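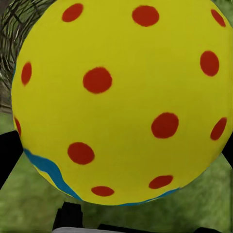 Two Years Inside the Alpha Channels: A Talk With a Guy Who Got Out

I met him at a diner in Fundcombe, and he'd picked the booth by the window and already ordered fries for the table, so we were off to a good start. He's 26, he fixes air conditioners, and he used to run a server called Olla for fans of a dating-and-dominance streamer I'm not going to plug. He asked me to leave his name out. Fine by me!

At its peak the server had 2731 members. "Most of them never typed a word," he told me. "I'd say the same thirty guys did all the talking, and I was one of the loud ones."

I wanted to know how a person ends up there, and his answer was so ordinary it kind of threw me. He'd been dumped in July, he couldn't sleep, and he was watching workout videos at three in the morning. "Then one of the workout guys had on this other guy, and he was funny. I'll say that. He was really funny for the first ten videos."

After that came the course (of course there was a course). It cost $794 and promised to teach him "frame," plus something called the Mellor Ladder, a ranking of men from one to nine. He drew it for me on a napkin. Sevens and up got to post in a special channel. "I was a six for eight months," he said, and then he laughed so hard he had to put his coffee down. "I paid money to be a six."

I asked what they talked about all day. Women, mostly, except hardly anyone was talking to any. "We'd post screenshots of some girl's profile and pick it apart. I did that. I wrote paragraphs." He got quiet here and I didn't push. A minute later he brought it up again himself. One of the women found the thread, and she sent him a single message asking why. "I didn't have anything. I typed for an hour and deleted it."

He didn't quit that night, by the way. I kind of wanted him to have (it would make a better story) but he stuck around another five months. What finally did it was a meetup in Giltosholm with 123 tickets sold, where the streamer showed up late, talked about crypto, and charged extra for handshakes. "A guy next to me was crying because he got one. He was maybe forty. I went and sat in my car."

So does he still believe any of it? He thought about that one for a while. "The lifting part," he said. "Lifting's good. And guys are lonely, they're right about that. They just sell it back to you."

His sister still brings it up at dinner, and he figures she's allowed. He shut Olla down himself, and within a day somebody had opened a copy with 1000 people in it. He's been invited twice.

"Same logo and everything," he said, and asked if I was going to finish the fries.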